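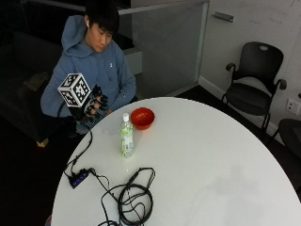
Glove on, cube in hand. The black wire runs down to the little USB hub with the blue lights.

Glove bench, Estbridge

Hi, it's Vesna Berisha again! I said I'd put something up about how we look after the glove station, and then February got away from me, so I'm doing it now. It's a small setup — a sensor glove, a marker cube, a hub and a lot more cable than anyone would like — but it feeds the hand tracking for our Orent cell, and when it drifts, the gripper over there drifts with it.

A few notes to go with the picture.

The cube has black square markers on its faces, and we use it for the grip check. You close your fingers around it, hold still for 14 seconds, then turn it slowly so the camera gets another face. If the fingers on screen lag behind yours, stop and redo the zero before you record anything.

Cables are where most of my repair time goes. Rogelio Sison put a new connector on the glove lead after the old one had done some 300 sessions, and the random dropouts went away (thank you, Rogelio!). I still wiggle the plug at the hub end every time. Old habit.

When the hub does act up, unplug everything, wait, and put the glove back in first. Saeed Golestani worked that order out and it's written on the inside of the Spahić cabinet door, next to the spare leads.

Padded fingers get wiped with a barely damp cloth, never soaked. Let the glove air out flat overnight.

Next up is the wrist strap, once the new ones get here. I'll add pictures to this page when I've got one fitted.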